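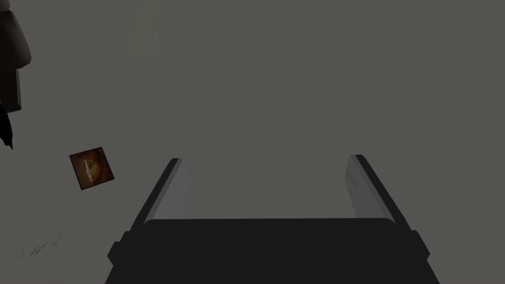
# Recording the carved stones at Dradden

Student project report, Anca Grecu and Jaqueline Hinojosa
11/20/18

## 1. Background

Dradden is a long, low ridge of sandstone that runs down from the village of Rellau to the river. Stones with carved hollows and rings have been known there for a long time, mostly to the farmers who plough around them. The only list we could find was a typed one kept at the Rellau local history room. It gives 113 carved stones, with a short note for each and a field name instead of a map reference. Many of the field names are no longer used.

Our project had two aims. The first was to find as many of the listed stones as we could and give each one a proper position. The second was to see whether the type of carving changes from the top of the ridge to the bottom.

## 2. The carvings

Most of the carvings are cup marks, small round hollows pecked into the rock with a harder stone. Some have one or more rings cut around them. A few have a groove leading out from the cup, usually downhill. There are no animals or human figures on the ridge, although the typed list calls one stone at Karaca Farm "the deer". We looked at this stone twice in different light and think the shape is natural cracking with three cups near it.

Carvings of this kind are hard to date. There is nothing in a hollow in a rock that can be dated directly, and none of the Dradden stones has been dug around. We have not suggested a date for any single stone in this report.

## 3. Method

We split the ridge into seven blocks, using the field walls as boundaries. Block 1 is at the top near Rellau and block 7 is by the river at Plernora. Each block was walked in lines up and down the slope. When we found a stone we took its position, measured it, and filled in a record sheet.

The first visits were made in February, when the bracken was down and the sun was low. Low light from the side makes shallow cups much easier to see. On dull days we used a lamp held close to the rock. We did not chalk the carvings or clean off lichen, as both can damage the surface.

For stones with more than a few cups we also made a drawing at one to ten. Jaqueline did the drawings and Anca checked each one against the stone. Where we disagreed about whether a hollow was made by people, it was marked "possible" on the sheet and left out of the totals.

## 4. Results

We recorded 133 carved stones. This is more than the typed list, but the two do not match up neatly. Several listed stones could not be found, mainly in block 4, where the ground was cleared and reseeded. Others on the list were clearly the same stone entered under two field names. Most of the new finds were small stones low in the walls of blocks 5 and 6, and these have almost certainly been moved from where they were carved.

Plain cup marks occur in every block. Cups with rings are found mostly in blocks 1 and 2, on flat outcrops with a wide view over the river. Below block 3 ringed cups become rare, and at Plernora there are only 2, both on loose boulders.

Grooves did not follow any pattern that we could see.

## 5. Discussion

The ringed stones do seem to belong to the upper ridge. We are careful about this result for two reasons. The large flat outcrops are also on the upper ridge, so the carvers may simply have used the best surfaces for the bigger designs. The lower fields have also been farmed harder, and ringed stones may have been broken up there or buried.

The stones in the walls are a problem too. We counted them in the block where they now stand – a wall builder would not usually carry stone far – but we cannot show that this is right.

## 6. Further work

- Block 4 should be walked again after ploughing, if the owner agrees.
- The wall stones need a separate list, with the height and face of the wall noted.
- The stones at Karaca Farm are being worn by cattle and should be drawn in full first.

Copies of the record sheets and drawings have been left at the history room in Rellau.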